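Print this article
E-mail to a friend

Teaching by the handful

At Nanari's workshop in Zedmont, the lesson is laundry. Štěpánka Hudec takes hold of a pair of hand controls, and across the room two robot arms copy what her own arms do. She reaches, closes the grippers on a piece of cloth, carries it over to the basket and lets go. Then she does it again.

The team has recorded 762 runs. Each one is stored with the camera footage and the position of every joint, and a program learns from the lot. "You can't write down how to pick up a towel," says Hudec. "You can only show it."

New operators get 3 days of practice before any of their runs are kept. Most grab too fast at first – the arms follow, and the cloth slips. A shift at the controls lasts 90 minutes, with a break of 5 in the middle, and Hudec says her shoulders know about it by the end.

Runs that go wrong are marked and kept apart. Nanari wants to use them later, to teach the arms how to recover from a bad grip.
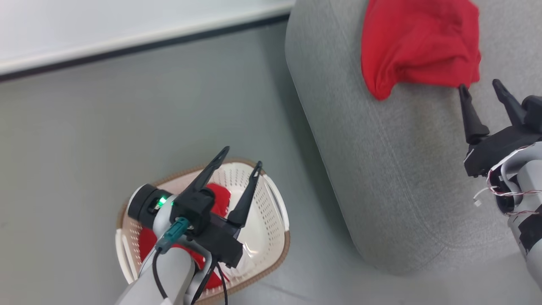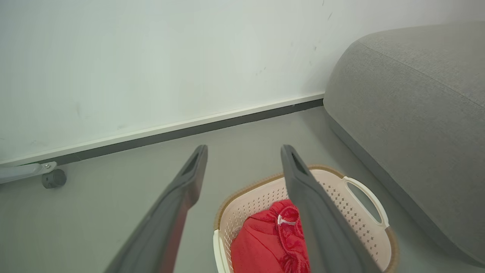
Red cloth and the laundry basket at Nanari.

Delphine Kapoor
Staff writer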